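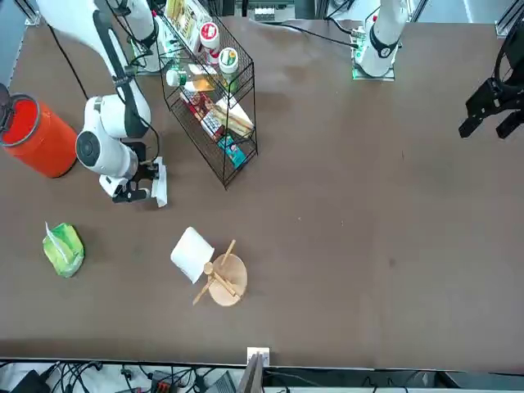
Tabletop with items to the left, Weldu Center, Mastness

Call for Participants: Household Meals Study

The Weldu Center for Household Research invites residents of Mastness and the surrounding towns to take part in the second round of its Household Meals Study. The study records when people eat at home, with whom, and how the work of preparing food is shared among members of a household. The first round enrolled 372 households and produced 1086 completed meal diaries. Enrollment for the second round opens in July and will remain open until all places are filled.

Who may apply

Applicants must be 18 or older and must eat at least four meals a week at home. Households of any size are welcome, including people who live alone. The Center particularly wishes to hear from households in which one or more members work nights, evenings or rotating shifts - these were underrepresented in the first round. No cooking experience is required. Current employees of the Center and their immediate families are not eligible.

What participation involves

Each household attends one opening interview, keeps a written meal diary for two weeks, and attends one closing interview. Interviews last about 30 minutes and are held on weekday evenings or on Saturday mornings. Diaries may be kept on paper or through the Lumiteo online form. Participants are not asked to weigh food, count calories or change their usual meals in any way.
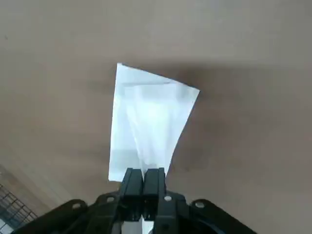
Ebise Woldemariam writes that the diary became part of clearing up after supper, and that she would advise new households to fill it in the same evening and not leave it for the weekend. She adds that the closing interview was the part she enjoyed most.

Compensation

Households that complete both interviews and the diary receive a grocery card. They are also entered in a drawing for a kitchen allowance of $700. Households that withdraw early remain eligible for a partial payment, as set out in the consent form.

Privacy

Names and addresses are stored separately from diaries and interview notes. Participants may withdraw at any time without giving a reason and may ask that their records be deleted.

How to apply

Application forms are available at the Center's front desk and at the Salumetti branch library. Please state the number of people in the household, usual working hours, and the preferred language for interviews. Applicants will be notified in writing.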